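Buying Grippers on a Student Budget
Project report, Hallness equipment plan
Written by Genivaldo Tavares, project partner Matúš Holub

1. What we were asked to do

Our job was to work out what the Hallness lab should buy so that students can record hand-held gripper demonstrations, and then write up a plan that somebody could really order from. I thought this would be the easy project (I may have said so out loud, and Matúš has reminded me since). You look up some prices, you make a spreadsheet, you go home. Ha.

We had $700 to plan with for the first round. That doesn't cover grippers, which come out of a separate lab fund, so our money was for everything that goes around them: storage, charging, spare finger pads, printed markers, carrying cases. All the stuff people forget until the first morning when they need it.

2. How we made the list

We started by asking what slows people down, and storage came up way more than I expected! If recordings fill the card halfway through a session, you stop, copy everything over, and then you've lost your spot and half your group has gone for coffee. We compared smaller cards with 128 GB ones and went with the bigger size for every unit, plus a spare for each. It's more money up front, but Matúš did a trial month on paper with both sizes and the small cards meant a copy break in nearly every session.

Next was the pads. Soft fingertips wear out, and we wanted to know how many sets to keep on the shelf. Skelel sells them singly and Dirard sells them in packs. The packs looked cheaper until I added shipping (my first version of the spreadsheet left shipping out completely, sorry Matúš). We ended up splitting the order, with pads from Skelel and chargers and cables from Dirard.

Carrying cases were our one real argument. I wanted hard cases. Matúš wanted padded bags from Jurčo at half the price, and he won, mostly by putting the two totals side by side and waiting.

3. Planning for the room

We planned for 4 grippers in use and 6 sets of pads, so two sets are always in the drawer. Then there's the space itself. It's easy to price things at a desk and forget that people will be moving around with a device in one hand, so I went and spent an afternoon in June in the big room and took notes for the layout part of the plan.
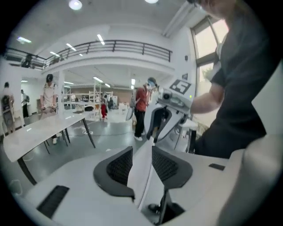

Fig. 1. Hand-held devices in use, with the white table and the shelving farther back.

My main note from that afternoon was about tables. We had budgeted zero for furniture, and I'd now move some money there, even if it means a folding table and nothing fancy. My second note was cables. We added floor cable covers to the list that same evening, and they're cheap, so no argument on that one.

Markers also got their own line. We'd been planning to print them on regular paper, but I'd like a stiffer backing so they stay flat, and a few extras in a folder.

4. What I'd change

I'd get shipping quotes in the first week. I'd also ask for one pad set to test before ordering the rest, which Skelel was fine with once we finally asked. The spreadsheet is in the project folder, and the tab called "final2" is the right one.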